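Home | Sorting trays | Yellow bins | Workbench sets | Delivery | Contact

Rora yellow sorting bins, set for small electrical parts

Reading time: 3 minutes

The Rora bin is a shallow plastic bin in strong yellow. We sell it to people who take apart old equipment, repair small devices, or must keep electrical parts separated before they go to recycling. It is a simple product and we do not want to make it bigger than it is. But we have used it on our own benches in Skelevville for seven years, and we think that a good bin saves more time than a good screwdriver.

Order number: 3925
Colour: yellow
Packed: 2 bins in one carton
Price: 85 for one carton, delivery not included

Why yellow? Most of the parts that we sort are black, grey, red or green. On a dark bin floor a black chip disappears, and a thin wire disappears even faster. On yellow you find them with the first look. Customers from Tesholm told us that they first bought grey bins from another supplier and changed after one month, as the small things were always left behind in the corners.

The inner walls are sloped. You can push the parts to the side with one finger and they come up the wall to your hand. The floor is flat, so a circuit board can lie on it without rocking. With two cartons you have four bins, which is for us the normal size of a working place: the bins on both sides of the table and a tray in the middle for the thing you are working on. We use a stainless steel tray with white paper on the base – the paper is changed when it becomes dirty, and the tray stays clean underneath.
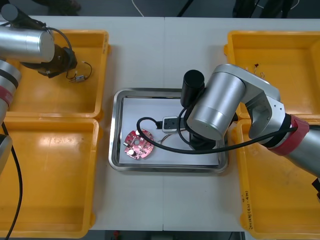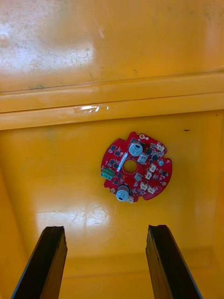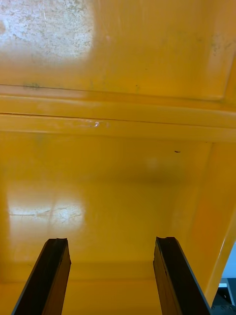
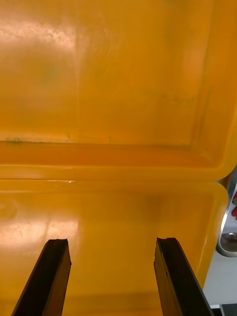
Yellow plastic, on our bench.

We recommend that you decide on the order of the bins before the work begins and then do not change it during the day. In our workshop the boards have their own bin, and the loose wires have another one. Parts with wires still attached should also be kept apart, or they will pull everything else out together with them. You may write on the outside wall with a marker pen. Please choose a permanent one with a thick point, and write large, for small letters are hard to read when you are standing.

Care and cleaning

The bins come with a smooth surface. After some weeks of work with metal parts you will see fine scratches, and this is normal. They do not make the bin weaker and we do not accept them as a reason for return. Dust and grey marks go away with warm water and a little washing-up liquid. For the corners an old toothbrush is good. Do not use solvent, it makes the plastic dull. Let the bins dry completely before you put boards in them again.

Please do not put a hot soldering iron in the bin, also not for one moment. And please remember that the bins are ordinary plastic. They give no protection against static electricity. If your boards must be used again, put them first in a suitable bag, or ask us for the Kimaro mat, which can be cut to the size of the bin floor.

A strong lamp directly over the table gives bright reflections in the plastic – if this disturbs you, move the lamp a little to the side. A softer light is also more comfortable for the eyes when the work is long.

Delivery and returns

Orders that reach us before Monday noon leave the workshop in the same week. Unused bins can be sent back in their carton. If a bin arrives broken, write to us and send the order number, and we will replace it without cost. The steel tray and the white paper are not included in the carton and are ordered separately.

Contact: Rora workshop supplies, Skelevville | Copyright Rora | Back to top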